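Cuaderno de taller, octubre. Banco de etiquetas y adhesivos, entrada de la mañana

Sigo con el adhesivo en base agua de Treseo sobre papel estucado. El lote anterior daba bordes levantados en el solape a las pocas horas. Hoy cambio solo la dilución y dejo fijo todo lo demás: mismo rodillo, misma presión, mismo tiempo abierto.

Preparación. 400 g de adhesivo tal cual viene en el bidón, más 20 g de agua desionizada, añadida en tres veces con agitación lenta. Con agitación rápida mete aire y las burbujas quedan marcadas en el papel. Reposo tapado de 15 min antes de cargar la cubeta. La viscosidad en copa baja lo esperado y no se ven grumos en el tamiz. El bidón abierto forma piel en la superficie; retirarla entera, no removerla hacia dentro.

Papel. Quedan dos bobinas, la de Bemska y la de Drollari. La de Bemska curva hacia el lado estucado en cuanto recibe humedad por el dorso. La de Drollari aguanta más plana, pero absorbe rápido y obliga a cerrar el solape enseguida. Para comparar, corto las tiras en el mismo sentido de fibra (paralelo al eje del envase). En la entrada anterior está apuntado al revés, ya corregido a lápiz.

Ensayo de despegue a mano, tirando del solape a velocidad constante. Criterio: si rompe fibra, válido; si separa limpio por la línea de cola, no válido. Con Drollari rompe fibra en casi todo el ancho, salvo una franja junto al borde inferior donde el rodillo apoya mal. Con Bemska separa limpio en el tercio superior. Sospecho de la curvatura más que de la cola.

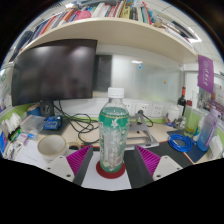
Botella transparente con etiqueta verde ancha y tapón blanco.

Condensación. Sigue sin resolverse. El vidrio sacado de la nevera moja la línea de cola y el papel se ondula antes de que haya agarre. En PET el problema es menor, aunque la pared cede con el rodillo y la presión deja de ser uniforme. Pendiente repetir con la botella llena y cerrada, que resiste mejor el apoyo.

Secado. Estufa a 40 °C, puerta cerrada, bandeja central. En la bandeja de arriba el borde se seca antes que el centro y tira del solape. El termómetro de la estufa y la sonda suelta no coinciden; tomo como buena la sonda. Anotar siempre cuál de las dos lecturas se usa, porque en las hojas de Yilma no consta y no hay forma de comparar con sus valores.

Limpieza del rodillo: agua templada inmediatamente después de la última tira. Si se deja para después de comer hay que rascar, y el recubrimiento ya tiene una marca.

Pendiente:
Repetir Bemska con tiras acondicionadas en la sala desde la víspera.
Calzar el rodillo por el lado inferior.
Pedir a Treseo la ficha actualizada, la que hay en la carpeta es de la formulación vieja.
Copa de viscosidad: revisar el orificio.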